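Rostance Countertop Bin, Cream
Item 508

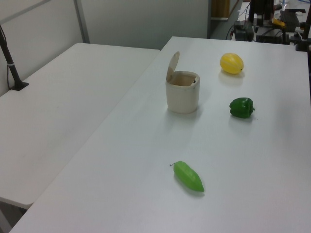 I bought my first one of these for tea bags. That was the whole plan! I drink a silly amount of tea and I was sick of walking across the kitchen with a dripping bag on a spoon, so I ordered a Rostance from the maker in Cluststead, and within a month I had asked if I could stock them in the shop.

It's a small bin with a flip-top lid, and the lid stays up when you push it all the way back, so you can scrape a cutting board into it with both hands. I use mine for coffee grounds, carrot tops, and the odd eggshell. My sister keeps hers in the sewing room for thread ends -- she says it beats picking them off the rug.

A few things people email me about:

Liners. You don't need them. If you like them (I do in summer), the Jeromer small bags fit fine, and a pack of 14 is on the liners page.

Cleaning. Warm water and dish soap. Please don't put it in the dishwasher, the lid goes stiff and then I get sad emails.

Smell. Empty it every 3 days or so if you're using it for food. I sprinkle a little baking soda in mine on Monday when the trash goes out.

Colors. Cream is the one I have right now. The Simiyu green sold out and I'm hoping for more in February, but the maker works at their own speed and I've stopped guessing.

Orders go out within 4 working days, and I pack them myself. If yours shows up with a loose lid, press down on the hinge side until it clicks. Still loose? Write to me and I'll send another lid, no charge.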